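How Kitchen Things Are Sorted and Stored

A kitchen holds a large number of objects in a small room. Some are used every day and some only a few times a year. This page explains where things are kept in a kitchen, and how the shape and material of an object decide its place.

It is one of 12 pages in the Stirkance series on rooms of the house. The words in the list at the end are explained in short form.

Near, middle and far

Kitchen storage can be divided into three zones. The near zone is everything a cook can reach without taking a step. The middle zone is one or two steps away. The far zone needs a stool, a deep bend or a walk to another room.

Objects used at every meal go in the near zone. Salt, cooking oil, a stirring tool and the things people eat with belong to this group. Large pans and electric machines are often in the middle zone, as they are heavy and need a flat surface. The far zone is for spare jars, party dishes and the cake tin.

A simple test was written by Marcus Kapoor for a school project in Kiltenen. Each pupil chose one kitchen object at home and made a mark on paper every time somebody used it during one week in June. The class recorded 2476 marks altogether. Spoons, cups and chopsticks had the longest rows of marks. One waffle iron had none.

Standing up or lying down

Long, thin tools can be stored in two ways. In a drawer they lie flat. In a holder they stand upright. A drawer keeps dust off, but the tools slide over one another and the one you want may be at the bottom. A holder takes up very little of the table and each tool can be pulled out separately. 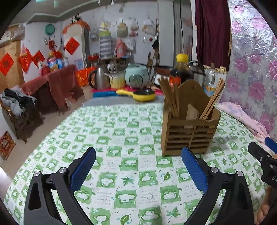
Chopsticks are a good example of a tool that stands well. A pair is long, narrow and light, and a family may own many pairs of the same length. Kept in a bundle, they hold each other up. The wooden holder on the checked tablecloth has slats across its front and a tall curved back. Two bundles of chopsticks lean in it with a flat wooden spatula between them. Slats are strips with gaps between them. Air passes through the gaps, and this matters for wood. Wood is made of tiny tubes that once carried water up the tree, and they can still take water in. A wooden tool put away wet in a closed box dries slowly and may grow mould. In moving air it dries faster.

The same rule applies to a wooden spoon or a rolling pin. Wipe it, then leave it where air can reach all sides.

Hanging things up

Walls are storage too. A hook uses almost no space, and a soft object such as a cloth bag hangs better than it stands. Before fixing a hook, an adult should check how much weight it can carry. A small stick-on hook might be marked 300 grams. An empty cloth bag may weigh less than that, but the same bag with potatoes in it weighs a great deal more. Heavy pans need a hook that is screwed into the wall.

Bottles and tall jars

Bottles are tall and fall over easily, so it is safer to push them back from the edge of a table. Many bottles of sauce and oil have caps in different colours, and the cap can be recognised before the label is read. Oil keeps best away from sunlight and away from the cooker. Heat and light change its taste.

Something to try

You need a ruler, paper, a pencil and an adult's permission.

1. Choose five tools that are used in your kitchen.
2. Measure the length of each one in millimetres. Put those longer than 200 millimetres in one group and the rest in another.
3. Write down whether each tool is stored standing, lying or hanging.
4. Look at the long group. Are most of them stored in the same way?
5. Do not measure knives. Leave them where they are.

Write the results as a table with three columns. If you repeat the work in another kitchen, use a new sheet.

Words used on this page

Bundle: several things held or kept close together.
Material: what an object is made of, such as wood, metal or plastic.
Mould: a living growth that can form on damp surfaces.
Slat: a thin, narrow strip, often one of several in a row.
Zone: a part of a space that has its own use.

Text: Hendrik Van den Broek
Next page: Why Lids Fit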